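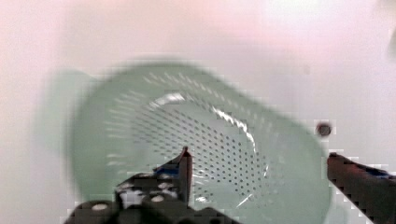 *A plastic colander with a perforated basin*

A **colander** is a bowl-shaped kitchen utensil with holes in its walls and base, used to drain liquid from solid food or to rinse produce. The word comes from the Latin *colare*, "to strain," and is related to *percolate*. In American households the terms *colander* and *strainer* are often used for the same object, although manufacturers usually reserve the second for utensils with a mesh surface.

## Construction

A colander has a basin, a rim, and in most designs a foot, ring, or set of legs that raises the base above the drained liquid. Handles may be molded into the rim or attached separately. Over-the-sink models have extending arms that rest on the edges of the sink.

Common materials include stainless steel, aluminum, enameled steel, ceramic, silicone, and plastic. Plastic colanders are generally made by injection molding. Holes are formed by pins in the mold, so perforation needs no second step. In steel colanders the sheet is either punched flat and then drawn into shape, or drawn first and punched afterward. Punching before drawing is cheaper but stretches the holes near the steepest part of the wall.

## Drainage

The rate at which a colander empties depends on the open area, the diameter of the holes, and the depth of liquid above them. Open area is the share of the surface taken up by holes. Small holes drain more slowly than large ones of equal total area, as surface tension holds a film of water across each opening. Starch in pasta water adds to this effect.

Hole layout also matters. Straight grids are simple to tool but leave solid patches where the base meets the wall. Curved or radial rows follow the contour of the bowl and keep the spacing more even. A flat base with no holes at its center tends to hold a shallow pool, a fault that some makers correct with a slight dome.

## History

Perforated pottery vessels are known from many early farming sites. Some have been linked to cheese making through milk fat residues in the clay. Bronze strainers were used in the Roman world for wine. Tinned and enameled sheet metal became usual in the nineteenth century, and molded plastic spread after World War II.

The Sestatville collection, assembled by Urho Suominen and later cataloged by Hülya Değirmenci, holds 723 draining utensils, of which 320 are plastic. The catalog sorts them by hole pattern. It lists 15 patterns, 3 of them found only on pieces from the Garia molding works.

## Related utensils

* **Sieve**: a frame with fine mesh, used for flour and purees.
* **Chinois**: a conical strainer for stocks and sauces.
* **Spider**: a shallow wire basket on a long handle, used to lift food from hot liquid.
* **Salad spinner**: a perforated basket turned inside a closed bowl.

## Care

Plastic colanders can warp if left against a hot pan or placed near the heating element of a dishwasher. Food residue is easiest to remove before it dries, with a stiff brush worked from the outside of the basin. Aluminum may darken in alkaline detergent.

## See also

* Cheesecloth
* Kitchen strainer
* Perforated metal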